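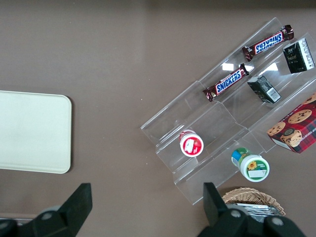 **Rules for grippers near food: speaker notes, Cilldale meetup, December 29, 2019**

Open fast. Thank Ingeborg Rieger for the slot, then straight in.

I love this topic! People hear "good practice" and reach for their phones, so start with the shelf. Candy bars, little cartons, round tubs, a box of cookies, all within reach of one arm. Every one of them wants a different grip, and our first rule sheet at Rultosmont treated them all the same. (Pause. Let the food people groan.)

**Rule 1: write the grip limit per item.** One force setting for the whole shelf is how you end up with crushed shortbread. The Kestard sheet has a line for each item, with a name and a date next to it. Show the sheet if the projector behaves.

**Rule 2: set soft items apart.** Clear space on both sides, and fingers wide open before they come down.
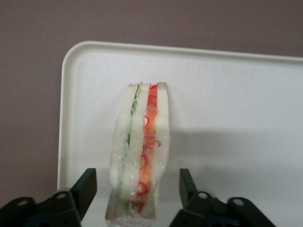
*Wrapped sandwich on edge in the white tray, fingers open on both sides.*

Talk about the film here. Bread gives, film slides, and if you close on a loose fold you're holding plastic and no lunch. We ask for 200 clean lifts before an item gets signed off. Aníbal Lozano ran the October set and stopped at 79 to rewrite the approach angle, and he started again from zero. Great call, tell that story properly!

**Rule 3: wipe the pads between item groups.** Even when everything's wrapped. Put it in the log.

**Rule 4: anyone can press stop.** No permission, no form first. Carhuamaca does this really well, so give them credit.

Leave 4 minutes for questions. Someone will ask about glare on clear shelves (fair question, we're still working on it). Spare copies of the sheet are in my blue folder, by the door.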